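Thread on door schedules, drawn from the Grurkness refurbishment we finished documenting in February. Mostly for graduates who have just been handed one.

Grurkness is a former office building converted to apartments with a shared ground floor. The door schedule ran to 161 doorsets. The hardware schedule behind it ran to 1,596 line items.
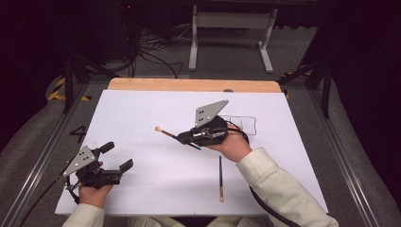 Ruoxi Mao
Project architect, Skovevum

Numbering first. We number doors by the room they open into, with a letter suffix where a room has more than one. Stair doors take the number of the stair. Lift lobby doors take the number of the lobby.

Do not number doors sequentially by level. It looks tidy at concept stage, then a door gets added in design development and you have to renumber a whole floor or accept a stray at the end. Both end up as errors on site.

Once the schedule goes out for tender, numbers are frozen. A deleted door stays in the schedule as "NOT USED". Contractors are used to this. They are much less used to D2.14 meaning one door in April and a different door in June.

Next, leaf size against structural opening. State both, in separate columns. On Grurkness the existing openings were masonry and varied from floor to floor, so we also carried a "site measured Y/N" column. Nothing marked N could go to shop drawings.

That column was Rajkumari Rawat's addition. She ran the site measure and has strong views on doors ordered off a 1970s plan.

Fire ratings. Put the full rating in the doorset row (structural adequacy, integrity, insulation) and do not shorten it to "FD". The tested system covers leaf, frame, wall type and hardware together. If the wall type changes, the door needs rechecking even when nobody has touched the door.

We had that exact case on the ground floor. A corridor wall went from masonry to steel stud in an addendum. Seven frames had to change with it. The schedule had a wall type column, so it took a filter and a phone call.

If yours has no wall type column, add one.

Clearances. The accessible doors on the ground floor were governed by circulation space on the latch side well before clear opening width became a concern. Check the latch side on both faces, with the swing drawn, and with joinery turned on in the model. A recessed hose reel cupboard door left open will take the space away too, though the code assessor is unlikely to ask.

Skirtings in common corridors are 100 mm high. This matters to the door schedule only where the frame architrave meets them, and there the architrave needs to be proud of the skirting. We missed it on the prototype corridor. The detail is now in the office set.

Hold-open devices. Ask the client early how the building will be used during the day. If a fire door sits on the path between the mail room and the lift, residents will wedge it. An electromagnetic hold-open wired to the fire panel costs more than a closer and less than the argument.

It also has to appear on the electrical drawings. The electrical engineer does not read the door schedule. I would not either in their position. Send them a filtered extract of powered doors and ask for it back marked up. 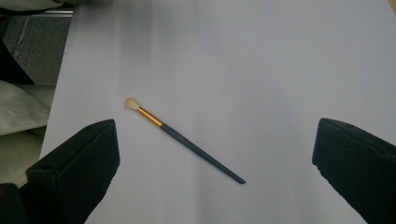
Brush with gold-toned ferrule and dark handle, white paper.

Hardware sets. Group by function and give each set a short name that someone can say aloud in a meeting. "Apartment entry", "riser", "bin room". Codes are fine in the column beside it.

Resist making a new set for each small variation. Our first issue had far too many sets, several of them identical apart from the door stop. Floor stop or wall stop can sit in the doorset row as a modifier.

Finishes. Say which finish applies to which face. An apartment entry door on Grurkness is painted on the corridor side and veneered on the apartment side, with hardware to suit each. The default row in most templates has a single finish column. Ours now has 2.

Paint colours go in the finishes schedule and the door schedule points to them by code. Never type the colour name in both places. One of them will be wrong by the second addendum.

Software. We keep the doors as model elements and push the data out to Edix for the hardware consultant, who returns it with the set column filled in. The round trip works provided the unique ID column is locked. Somebody sorted one column without the others on the second exchange. We found it by checking that bathroom doors had privacy locks, and they had panic bars.

A short list of sanity filters I run before each issue:
Rated doors with no closer.
Doors with access control and no power.
Undercuts on doors that also carry acoustic seals.
Sliding doors with hinges.
Anything with a blank handing field.

The undercut one is worth a post of its own. Mechanical wants a gap under the door for make-up air to the bathroom. Acoustics wants a drop seal on the bedroom. On paper these are different doors. In a studio apartment with one internal door they are the same door, and somebody has to choose. We moved the transfer air to a grille over the head.

Handing. State the convention at the top of the schedule, even if you think it is obvious. We use the hinge side as seen from the side the door opens towards. The hardware supplier used the opposite. Caught at sample stage on the riser doors, where it cost us a week and some goodwill.

Existing doors to be retained. These need rows as well. Grurkness kept its timber stair doors at the lower levels, and each has a row with condition, work required and who supplies new ironmongery. "Retain and make good" is not a scope of work. "Ease, rehang on new hinges, fill redundant lock mortice, repaint" is.

Queries during tender. We received some 100 questions across the whole package. The door ones were nearly all about rows where we had written "TBC". Every TBC comes back as a question or a provisional sum. Write your best assumption and flag it.

Comparison with the previous job: on Bouazza we left hardware as a performance specification and let the contractor select. Quicker to document. It then took longer to review the submissions than it would have taken to schedule the hardware. For a smaller building with few rated doors I would still consider it.

On site. Print the schedule at A3, one level per sheet, and tape the relevant sheet inside the site office door. Rajkumari's marked-up copies are the reason our defects list was readable. She records door number, face, defect, trade, in that order, and leaves out adjectives.

The most common defect was closer speed, followed by latches not engaging once the carpet was down. The second one is ours. Floor finish thickness has to be in the leaf height calculation, and on one level we had used the vinyl build-up for a carpeted corridor.

I have a stripped version of the column headings with no project data in it. Reply if you want it and I will send the spreadsheet. The hardware set names will not suit hospitals or schools, so rewrite those before using it on either.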